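Been meaning to write up how our building finally got its water pressure back, so I'm doing it as a thread. Long one. Mute me if you don't care about pipes.

The building went up in 1880. Five floors, one main coming in under the front steps, and one riser feeding everybody. I'm on the top floor. By May my shower had dropped to a trickle between 6 and 8 in the morning.

The management company is called Murkix. First they told me to clean my shower head. I soaked it in vinegar overnight and put it back. Same trickle. I sent them a video with the time on it.

Second visit, they replaced the cartridge in my kitchen faucet. I hadn't complained about the kitchen faucet.

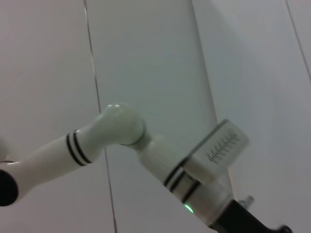

Nelu Roman: Same thing happened to us on the fourth floor. Did they ever put a gauge on it? Ours wouldn't believe a word until we had a reading.

Yes, that's where I was headed. I bought a gauge that screws onto the washing machine tap. My reading at 7 in the morning was 27 psi. At midnight it was well over 40. So the supply was fine and something was choking it when everyone ran water at once.

If you try this, write down the time next to each reading. A number by itself won't get you far with a landlord. I took mine twice a day and put them in a plain table.

Sent the table to Murkix and they brought in a plumber from Effiong. He went straight to the basement, shut the main, and took off a section of the old galvanized pipe. The opening inside was about as wide as a pencil. The rest was rust and scale.

He gave us two options. Replace the bad run in the basement for 900 dollars, or redo the whole riser, which meant opening a wall on every floor. Murkix picked the basement, of course.
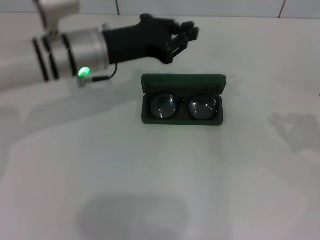 The basement job took one morning. Water was off from 8 until a little past noon. They ran copper from the meter to the foot of the riser and put in a new shutoff valve. The old one hadn't closed all the way in years.

My morning reading went to 41. Shower's fine now. The riser is still the old pipe, so I expect we'll be doing some of this again.

One more thing. After the work, take the screens off your faucets and rinse them. Mine were full of brown grit for the first week. Flush the cold side of the tub first, with no screen in the way.

Murkix also tried to bill the tenants 500 dollars of it as an "upgrade." I wrote back asking which part of the lease covers that. Still waiting on an answer.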